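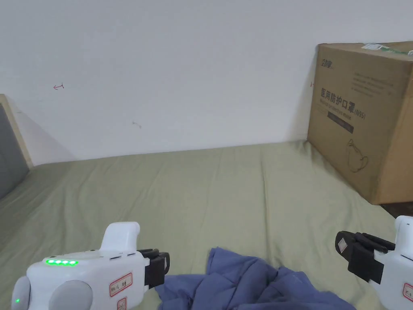 My part of the Somness project started in February with a simple number. We need 2000 examples of cloth handling before the first training, and I agreed to record 1000 of them. Elikem Gyamfi records the other half in his own place. I thought this would be easy work. I have folded clothes all my life.

The first thing I learned is that my hands are too clever. When I fold a shirt in the normal way, I feel the cloth between my fingers and correct it without thinking. With the two hand-held grippers I feel almost nothing, so I must look for the corner, close the jaws, lift a little, and look again. In the first 100 examples I was moving much too fast. Karim Abdelaziz watched them and wrote me back one line: "The model cannot learn what you did in a blink." After this I slowed down, and I also stopped talking on the phone during the recording, which was my bad habit.

The second thing is about the start position. For a good set, the cloth must lie differently each time. But a person who throws a cloth on a bed throws it always in the same manner, I can promise you. When Karim put my first starts over each other on his screen, they were nearly one shape. Now I use a small list that I keep on paper: drop from high, drop from low, push to the left, push to the right, turn inside out, roll and release. I go down the list and then begin again. It is boring but the starts are much better mixed.

I also asked if I should throw away the examples where the cloth slips from the jaws. Elikem said to keep them if I pick it up again and finish, and to mark them in the Dromik sheet with the letter S. If I give up in the middle, I delete. We had some discussion about this, and I am still not fully sure that he is right. A model that sees many slips can maybe learn to slip. He says it must see how to come back from one.

My wrists get tired after 2 hours, so I divide the work into a morning part and an evening part. In the evening the light from the window is gone and I turn on the lamp. Karim is happy with this difference, he wants both.

Next are towels, and then the pillow covers, which I do not look forward to.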